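Destel Extends Footwear Return Period

Shoppers who order footwear through Destel will have 54 days to send it back under a policy that takes effect in March. The previous limit was 30 days. Nour Tarawneh, director of customer policy, discussed the change with this newsletter in February 2019.

Tarawneh said the decision followed a review of 197 written complaints, most of them concerning gifts and children's shoes. “A parent buys ahead of the season and the child does not try the pair on for weeks,” she said. “Our rules did not allow for that, and we heard about it often.”

The review also considered packaging. Customers must still return shoes in the original box, a requirement that Tarawneh defended. “The box carries the size and the style number. Without it, the pair cannot go back on the shelf,” she said.

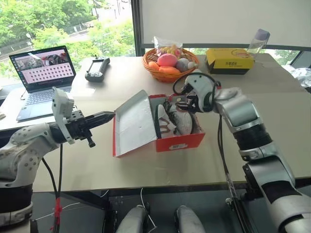 An open red shoebox on a table.

Refunds will be issued within 5 business days of receipt. Purchases from the Plondovetti and Tekleab lines are covered – clearance items are not. Asked whether a longer period might invite misuse, Tarawneh said that worn soles would remain grounds for refusal. “Our staff know the difference between a pair tried on at home and a pair worn to work,” she said.

Members of the Proda rewards plan will keep free return shipping. Other customers will continue to pay the standard charge, which Tarawneh said is to be reviewed separately.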